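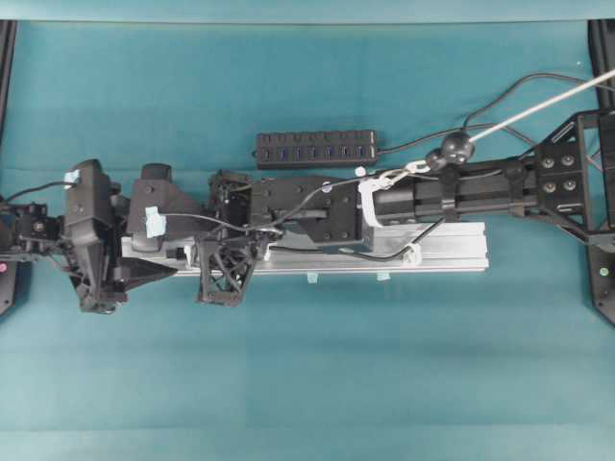
A white cable tie holds a black cable near the end of an aluminum rail. A seven-port USB hub lies close by.

In Good Order: The Quiet Work of Keeping Cables in Their Place

By Firouzeh Rahimi
January 28, 2020

When the Pristdale Workshop Center opened its shared benches to members in May, the orientation booklet gave four pages to hand tools and a single paragraph to cables. The revised booklet, issued to all members this month, gives cables a chapter of their own. It covers the choice of clips and ties, the use of mounting rails, the labeling of connectors, and the condition in which a bench is to be left at the end of a session.

The change followed a review of the Center's repair log by its facilities office. Of the faults recorded on shared benches, the largest group concerned cords and connectors: plugs pulled from their sockets, leads pinched beneath equipment, and hubs dragged to the floor by the weight of whatever was attached to them. The cost of replacement leads came to 900 dollars over the period reviewed.

"Most of these cords had been bought in good condition and then laid wherever there was room," said Kulap Suwannarat, who led the review. "We had given our members excellent benches and left them to work out the wiring alone."

A Rail, Some Clips and a Cloth

The arrangement now recommended to members is a modest one. A length of aluminum extrusion is laid along the work surface, and clips are fixed to it at intervals. The cable is pressed into each clip in turn and follows the line of the rail until it reaches the equipment it serves. The grooves of the extrusion accept most common fittings, and the rail can be lifted away when the bench is needed for other work.

Members are asked to space the clips according to the cable. A stiff cord may be carried a fair distance without support, while a thin, flexible one will sag between clips set too far apart. Where the cable must turn, the booklet calls for a clip on either side of the bend. Clips of different heights are useful when one lead has to cross above another, and the Center stocks several sizes in the supply drawers.

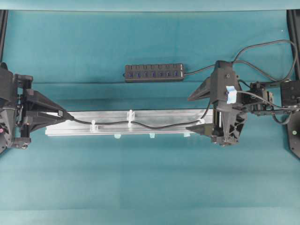 Translucent clips of differing heights stand along the top of the rail. Light-blue tabs show at its lower edge.

Many members also choose to cover the bench. A plain cloth in a strong color, such as teal, makes black cable and small hardware easier to find, and it protects the finish of the table beneath. Boonsong Ratanaporn, the bench coordinator, advises members to iron the cloth before a long session, although he concedes that few of them do. Creases are harmless under a rail. They are more of a nuisance under small screws, which tend to collect in them.

Colored tape has also found a place. Small tabs of it may be used to mark a position on the bench, so that a rail moved aside can be returned to the same spot. The booklet recommends a tape that peels away cleanly and asks that all tabs be removed before the bench is handed on.

Plugs and Hubs

A cable should be held by the plug when it is being placed or removed. This advice appears in the first line of the new chapter and again in the last. A lead pulled by its cord will bear the strain at the point where the cord enters the plug, and damage there is seldom visible from the outside.

Multi-port hubs receive a section to themselves. A hub placed at the middle of the bench keeps each lead short, but it also draws every lead toward the area where the work is done. Joon-young Ma, who teaches the Center's introductory class, prefers to set the hub behind the rail with its ports facing up – a position that leaves each connection open to inspection – and to fasten it in place before anything is plugged in.

The Matter of Ties

Few subjects in the chapter drew more correspondence during the drafting stage than the plain white cable tie. The supply drawers at Pristdale held 4,000 of them at the last stocktaking. They are inexpensive and secure, and they hold a bundle against a frame or housing where a clip can find no purchase.

Two points of practice were debated at length. The first was tension. A tie should close around the cable without biting into the jacket, and the cable should still slide slightly when pushed with a finger. The second was the tail. Some members trim it flush with the locking head, and others leave it long and curved to one side. The booklet permits either, but it asks that a trimmed tail be cut square, as a slanted cut leaves a sharp point.

Braided cable calls for further care. It is thicker than the smooth kind and prefers a wide arc. Where the two run to the same place, members are encouraged to give each its own path, with the braided cable carried around the outside and the smooth one kept close.

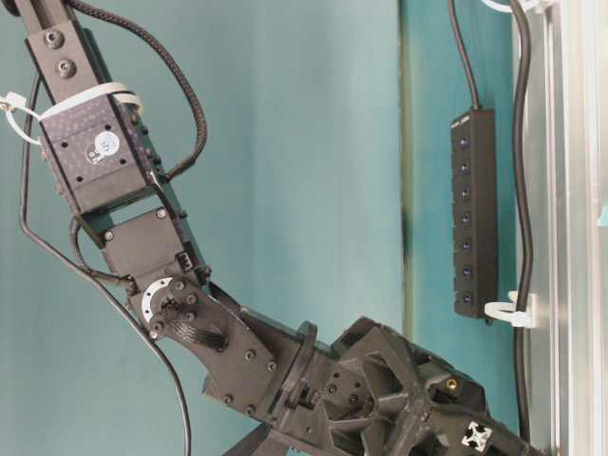 Classes and Copies

The chapter has been printed separately as a leaflet in an edition of 2,000, available at the front desk without charge. Joon-young Ma's introductory class now includes an hour of cable routing, for which rails, clips and practice leads are supplied. Members who wish to bring a cord of their own may do so, provided that it is unplugged and free of exposed wire.

Duangjai Rungrueang, who manages enrollment, asks that places be reserved at the front desk in person. A second leaflet, on the storage of cords when not in use, is in preparation and will cover coiling, hanging and the labeling of drawers.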